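Zemeck

We use cookies to remember your settings and to see which pages are read. Accept / Manage settings

The desk as a place you come back to

Sânziana Sima looks after the offices at Zultham, a translation and subtitling firm with 133 people on one long floor. When she started, every one of them had a fixed desk, a drawer unit and, in a good many cases, ten years of paper. Now most of the desks are shared, the drawer units have gone and the paper has been sorted or shredded. It took from August until the first week of this month.

She did not want to talk about design. "I can talk about desks," she said when we met in the small kitchen by the lifts. "What people keep on them, what they won't give up, where the cables go."

The firm brought in Kiiskinen, a furniture supplier, to take out the old tables and fit new tops. Sima had asked for white and was overruled. Tapio Aaltonen, who handles the money, had been offered a better price on wood grain, and she admits she has come round to it. "White shows every coffee ring. The wood colour is kinder, and in the winter it makes the place less grey."

The partitions were more of an argument. Some of the translators wanted them high enough to hide behind and the project managers wanted none at all. The ones they ended up with are light grey with a rounded rail along the top. 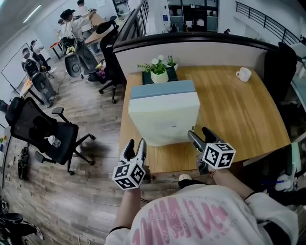
Interview by Santeri Saarinen
16 Dec 2018
14 shares | 3 comments

I asked what people are allowed to leave out overnight. The written rule says nothing personal, but Sima says she stopped enforcing it in the second week.

"A mug is fine. A plant is fine. If you start moving mugs about you make enemies very quickly," she said. "What I don't want is shoes. Shoes, food and wet umbrellas."

Plants were a late addition. She had a budget of 2,000 euros for them and spent most of it on pots and trays, as the plants themselves are cheap. She prefers small ones that stand at the back of the desk, against the partition, where a sleeve won't catch them. Flowering plants need more looking after than succulents, and she waters them herself before the phones start. "The succulents I leave alone. More of them die from kindness than from anything else. People tip the end of their water bottle in on the way home."

Not everyone is happy. Niilo Rautiainen has been at Zultham for 19 years and had the same corner for 16 of them. He joined us halfway through and was polite about the whole thing, though he has kept a list. The chairs are good, he said. He likes a mesh back and he likes armrests with some padding. His complaint is that every morning he has to set the height again.

"Somebody taller has always been in it," he said. "And people use the chairs as shelves. You come in and there's a bottle or a bag on the seat, so you don't know if the desk is taken or not."

Sima agreed that this was a fair point. She has tried little cards that say "in use", and they were put in a drawer and forgotten. For now the rule is that a thing on the chair means the person is coming back, and a thing on the desk doesn't mean anything.

The floor was done at the same time. The old carpet tiles were lifted over two weekends and replaced with wood-look planks, at a cost of 3,000 euros more than planned once the glue underneath had been scraped off. Casters roll more easily on the planks, and chairs drift. Rautiainen says his is seldom where he left it. The noise is a bit worse than on carpet, and felt pads are being tried under the meeting room chairs.

Would she do it again? She thought about it for a while. She would do the cables first, before any of the tops went on, and she would ask people about their chairs much earlier. She would also have kept a few of the old drawer units, which went to Gudano, a second-hand shop across the river. Two colleagues have since gone there and bought their own back.

The next job is the post room, which still has its old shelves and, according to Rautiainen, a box of his dictionaries. Sima says it has to be cleared by the time the office opens again after the holidays.

Comments (3)

Get our newsletter. One email a month on offices and workplaces. Enter your email address to sign up. You can unsubscribe whenever you like.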